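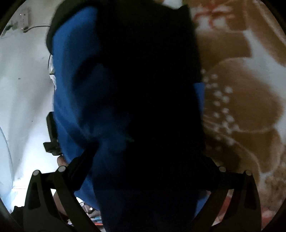 Blue fabric with soft folds, beside a patterned blanket or rug.

Learning Centre > Junior Explorers > Materials at Home > Why Does Cloth Fold?

Why Does Cloth Fold?

Fabric is made from fibres. A fibre is a very thin strand, often finer than one of your hairs. Fibres are twisted together to make yarn, and yarn is woven or knitted to make cloth. The fibres can bend, so the cloth can bend too.

When cloth is gathered into a bundle, it forms folds and creases. Look at the blue fabric again. Some parts are a bright royal blue and other parts look nearly black. The colour of cloth seems to change wherever a fold keeps the light away.

A pattern can be woven into cloth or printed on it afterwards. The blanket or rug has broad brown shapes that resemble leaves or petals, with cream bands as outlines.

Try it yourself
Lay a tea towel flat on a table. Push the two ends toward the middle and watch the folds rise. Shine a torch from one side and find the darkest colour.

Word to know
Crease: a line made in cloth when it is folded or pressed.

Prepared for Puvthorpe Children's Museum by Michalis Ververidis.

Last updated: September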